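Norkemgate firm lets staff teach robot arms from their desks

By Mingxuan Xu
25th October
14 comments | 20 shares

A small automation company in Norkemgate has begun using its own office and warehouse staff to teach robot arms simple jobs, with most of the lessons given by remote control inside a computer simulation.

Costache, which fits out packing and sorting lines, said on its website that staff had recorded nearly 3,000 demonstrations since the spring. In each one, a person steers an arm through a task from start to finish while the system stores every movement. The recordings are then used to train software that tries to do the same job without help.

The company used to write out each movement in code. That worked well when parts always arrived in the same place, but a tray put down slightly crooked could stop the line.

"You can spend a week writing rules for picking up one block," said Chunhua Peng, who leads the training work. "Or you can sit somebody down and have them do it. People make small corrections without thinking about it, and those corrections are what we want."

Staff use a hand-held controller. Moving it moves the arm on screen, and a trigger opens and closes the gripper. New starters are given 2 hours of practice before any of their attempts are kept. Peng said that most get the hang of steering fairly quickly, but that judging depth on a flat screen takes longer.

The first tasks are plain ones: picking up a small block, setting it down in a new spot, pushing it up to a line. Costache plans to move on to plugging in leads and closing box lids in November.

Some lessons are still given the older way, on a real arm at the company's workshop. There the operator takes hold of the arm and guides it by hand while the motors are slack. Peng said this gave smoother movements but was slow, as the bench had to be reset after each go and only one person could work at a time. In the simulation the bench is reset with a key press, and several people can record at once from different rooms.

Not every attempt is used. A reviewer watches each recording at double speed and throws out those where the operator hesitated for a long time or knocked something over. A few of the failed ones are kept in a separate folder, so that the software can be shown what a bad approach looks like.

The change has not been entirely smooth. An early batch of recordings had to be dropped when it was found that the controller was lagging behind the operator's hand — the arm had learned to wait before closing its fingers. A fix took most of a month.

There is also the question of how well lessons from a simulation carry over to a real bench, where lighting and surfaces vary. Costache said it adds grain to its simulated pictures to make them less clean, and changes where the objects sit between attempts. It has not published success rates.

The first customer to try the result will be Gemberg, a parts supplier in Festdale, which has agreed to a trial on one sorting bench. If it goes ahead as planned, the arm will handle up to 1,000 items a shift, with a member of staff able to take over by remote control when it gets stuck. Those takeovers will be recorded too, and added to the training set.

Gemberg said no jobs would go as a result of the trial. Costache is looking for more people to record demonstrations on a part-time basis and said no experience with robots was needed.
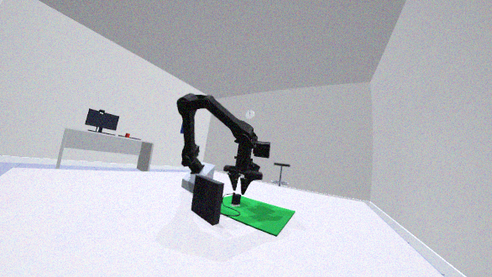

The simulated arm over a small black block on a green mat.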